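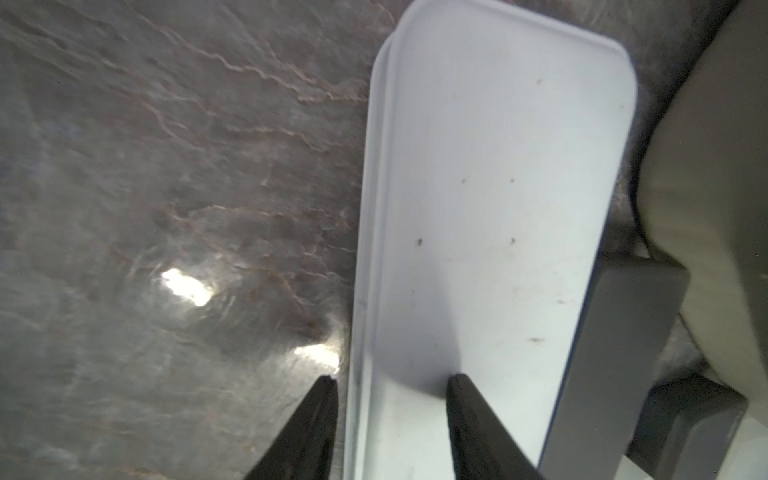

Rowbotham Kitchen Automation Group - Grip and Handling Team

Last updated: Thursday, July 18, 2024

Melaniia Stelmakh still keeps the cracked tray on the shelf over her desk, and when I asked her about it she took it down and handed it to me before I had even found a chair. "Go on, feel the edge," she said. "You can put your thumbnail right in it!"

The split dates from December, when the arm at the test counter closed on a tray rim and simply kept squeezing. The tray gave way, one half slid off the stone, and Hnat Chornovol, who was standing closer than he should have been (he says so himself, quite cheerfully), hit the stop button.

"I thought the fingers had jammed," he told me. "So I spent a whole afternoon cleaning them, and they were fine. They were lovely, clean fingers by the end of it."

The fault was in the force limit. It was meant to be 30 newtons, and after a software update it had gone back to the factory setting of 100 without a word of warning on the screen. Melaniia found it at last by reading the settings out loud, line by line, to a very patient Hnat over the phone.

Now the arm won't start until it has read the limit back and someone has agreed to it. They have also gone back to basics with white plastic trays, one finger inside the wall and one outside, closing slowly - "painfully slowly," Hnat says - and they have done 121 grips that way without a split.

I asked whether she trusts it now. She thought about that for quite a while, turning the old tray over in her hands.

"I trust it with trays," she said. "Glass bowls, ask me after the summer."

Contact the Grip and Handling Team | © 2024 Rowbotham | Back to top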